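Week 5 handout: Comparing grippers on the bench
Notes by Cormac Kinsella, October 5, 2022

OK, picking up where we ran out of time. We'd gotten through the suction cup and were just starting on two-finger grippers, and somebody in the back asked why we print our own pads when you can buy a perfectly good set. Fair question! The short answer is that I want you to be able to change one thing at a time, and with a bought gripper you mostly can't.

So for the lab you'll compare two sets of pads on the same printed housing: the plain flat ones (I call them the Altley pads, after the street my old shop was on) and the ribbed ones, which are printed in a softer material with ridges running across the face on a slant. Same motor, same fingers, same controller settings. Please don't touch the controller settings. The closing force is set at 26 percent and it stays there for everybody, or we can't put your numbers next to each other.

Each pair does 11 tries per object with each set of pads. A try counts as good if the arm lifts the object, holds it for 7 seconds and puts it back down without dropping it. If it slips but stays in the fingers, write "slip" and count it separately. I know that's fussy, but slips are where most of the interesting stuff shows up (last July we threw them all in with the drops and I spent a week regretting it).
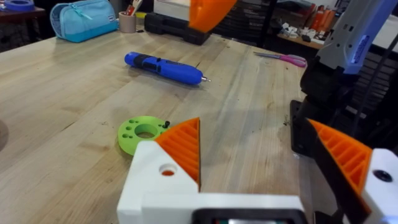
Pick objects that are awkward in different ways. Scissors are great for this, because they lie so flat that the fingertips have to get right down to the bench, and the weight isn't where you'd think it is. A cordless screwdriver is heavy at one end and wants to roll or swing as soon as you lift it. Flat printed parts with holes are sneaky! Sometimes a fingertip catches in a hole and you get a beautiful lift that tells you nothing at all about the pads. Make a note when that happens and do the try over.

A few words on the wrist camera. You'll be driving from that view, and it takes some getting used to. The fingertips look huge, everything past them looks farther off than it really is, and people nearly always stop short on their first few tries. Go slow, line up on the finger that's easier to see, and check the height from the side before you close.

Wear matters too. The Rebane set in drawer two has been through over 3,000 closings, so if you get that one, write it on your sheet. I'd love to see it side by side with a fresh set.

For next time, bring your table of results and one paragraph on which object surprised you.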